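Plastic hangers vs. wood vs. velvet – what are you all using?
Forum: Home & Closets > Laundry and Clothing Care
17 replies
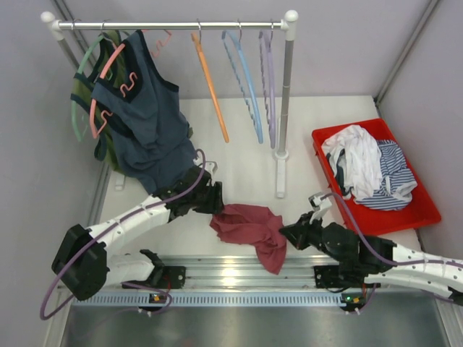

Original post
Posted by parkell_pete

We're redoing the bedroom closet in June and I want to replace all the hangers at the same time. Right now it's a mix of store plastic, wire from the cleaners, and a few wood ones that came with suits. The rod is 46 inches long and it's a single rod, no double hang.

What I need to hang: work shirts, a few jackets, my wife's dresses, and a lot of sleeveless tops. The tops are the problem. They slide off smooth plastic every time the door gets opened hard.

Budget is not huge. I'd like to buy one type and be done.

Reply #1
Posted by linenandlint

Velvet. They're thin and nothing slides off. I got 30 of them in a box and went back for a second box a month later. A short rod like yours will hold a lot more on velvet than on wood.

Reply #2
Posted by garage_rutherford

I'd say the opposite. Velvet sheds. I had black ones and there was black fuzz on the shoulders of every light shirt I own. They also snap at the neck if you hang anything heavy. I threw mine out and went back to plain plastic tubes.

Reply #3
Posted by linenandlint

Mine have never shed. Did you hang damp clothes on them? You can't do that with velvet.

Reply #4
Posted by garage_rutherford

Yes, I hang damp clothes. That's half of what a hanger is for in my house. We don't have a dryer.

Reply #5
Posted by Aroha Baxter

If you dry on hangers, it has to be plastic. Wood will spot if the finish is worn, and wire leaves rust marks.

For sleeveless tops, get plastic with notched shoulders. The notch catches the strap. It does nothing for a wide armhole, though, so for those I wrap a rubber band around each end of the hanger. A pack of rubber bands costs next to nothing and you can take them off later.

I color code too. Green is mine, pink is my daughter's, white is everything that belongs to the guest room. It makes putting laundry away faster and she can do her own without asking.

Reply #6
Posted by parkell_pete

Rubber bands is a good idea. Do they leave marks?

Reply #7
Posted by Aroha Baxter

Not on cotton or knits. I had an old one go sticky on a silk blouse, so I don't use them on silk. Change them once a year or so.

Reply #8
Posted by tallboy_dresser

Why are you hanging knit tops at all? Fold them. A knit on a hanger grows two inches by the end of the summer and you get those little bumps at the shoulder. I have one rod for shirts and jackets and everything else goes in drawers. It solves the slipping problem completely.

Reply #9
Posted by parkell_pete

We have one dresser for two people and it's full. Folding is out unless I build shelves.

Reply #10
Posted by tallboy_dresser

So build shelves. You said you're redoing the closet. With a 46 inch rod you're going to run out of hanging space whatever hanger you buy.

Reply #11
Posted by Itwood

Long-time closet installer here. A couple of things.

Double hang is worth looking at if most of what you own is shirts and tops. Put the upper rod at 80 inches or a little higher and the lower one at 40. Dresses won't fit under that, so leave a section at one end with the upper rod only. On a closet your size I'd give a third of the width to the long section and see how it feels before you screw the divider in place.

Check what your rod is held by. The round plastic cups that come in the hardware store kit are fine for tops. For winter coats I would want metal flanges screwed into a stud or into a cleat that is screwed into studs. Most of the fallen rods I get called about were held up by drywall anchors.

Wood hangers for jackets only. Get the wide ones with a shaped shoulder. Everything else can go on plastic. The idea that every hanger in a closet has to match comes from catalogs.

Reply #12
Posted by mudroom_mo

Disagree on matching. It does make a difference in how much you can fit, apart from looks. When the hangers are all the same height the clothes line up and you can see what you have. With a mix of wire, tube and wood, the shirts hang at different levels and you end up pushing through them.

I did a full swap two years ago. I counted before I ordered so I wouldn't be short, and I'd suggest doing the same.

Reply #13
Posted by Itwood

That's fair. Same height does help. Same color doesn't.

Reply #14
Posted by garage_rutherford

Has anyone tried the Brillska ones? They're plastic with a strip of rubber on each shoulder. A neighbor gave me a few and I've had them since last fall. I've dried wet shirts on them and the rubber is still on. They cost more than tubes, and the hook doesn't swivel, which bothers me more than I thought it would.

Reply #15
Posted by linenandlint

I have the kids' size in the Brillska. The rubber came off on two of them. I glued it back. For the price I'd still pick velvet, and I dry on a folding rack in the laundry room anyway, so damp isn't a problem for me. Clothes go on the velvet when they're fully dry.

A folding rack might be worth a thought for garage_rutherford. Then the closet hangers don't have to do both jobs.

Reply #16
Posted by garage_rutherford

I've got a rack. It's full of towels.

I use a freestanding garment rail for the shirts. Metal uprights, one rail across. They dry on the hanger, then the whole thing goes straight into the closet and I never fold or iron a shirt. That's why I don't want a hanger that can't get wet.

Reply #17
Posted by parkell_pete

Thanks everybody. Here's where I landed.

I measured again on Tuesday and the closet is deep enough for a double hang on the left. I'll do what Itwood said with a long section on the right for the dresses. The existing rod is on plastic cups with drywall anchors, so those are coming out.

Hangers: notched plastic for the tops and shirts, all one model so they hang at the same height, and I'll keep the wood ones for jackets. Rubber bands on the ends for the wide armholes. My wife wants hers in a different color from mine, so Aroha's system won that one. The wire ones are going back to the cleaners. Ours takes them if they're tied in a bundle – worth asking at yours.

I'm also putting one shelf above the upper rod for sweaters. That's as much folding as tallboy_dresser is going to get out of me.

I still need to find end caps for the new rods. It's the 1 5/16 inch steel tube and the store only had caps for the smaller size. If anyone has a source, post it here or send me a message.

Thread views: 1129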